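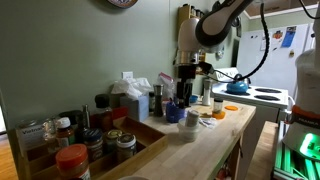

Refill question for anyone on the Loreck plan. My inhaler went from covered to "prior auth needed" in September and I've been going back and forth with the pharmacy ever since. Doctor's office faxed the form twice. Pharmacy says they never got it. I had the whole mess of paperwork spread out last night, would have killed for a butcher-block counter like that one to sort it on, mine is two feet of tile next to the sink. Anyway -- is the 300 dollar cash price normal??

gramholm_gal
Jan 11, 2019
Cash price at the Roda in Gramholm was 2 different numbers on the same afternoon for me. Ask them to run it again without insurance. Also ask for the generic by name, they dont always offer.

tspoon16
Generic isn't the same though. I switched and was coughing all night. Went back to the old one after 16 days.

pollen_hater
Same drug, same dose. Probably the device, not the medicine. Mine needs a slower breath, the pharmacist had to show me.

tspoon16
Maybe. Still coughed.

gramholm_gal
Not helping the OP you two

wheezy_in_yu
I'm out in Yu, only one pharmacy here so no shopping around. What worked for me was calling Loreck myself and getting the fax number from THEM. The one my doctor had was old. Approved after that, took about 2 weeks.

OP
Ok that might be it. Which number did you call, the one on the back of the card?

wheezy_in_yu
Back of card, then ask for pharmacy benefits. Write down the reference number or you start over every time.

pollen_hater
Or just appeal. You have the right to.

wheezy_in_yu
Appeal what, they haven't denied it yet. They have to recieve the form first.

pollen_hater
Fair. My deductible is 2000 so I pay full price till summer either way, guess I'm just mad.

OP
Called. Fax number was wrong, old office. Doctor is resending tomorrow, will post if it goes thru.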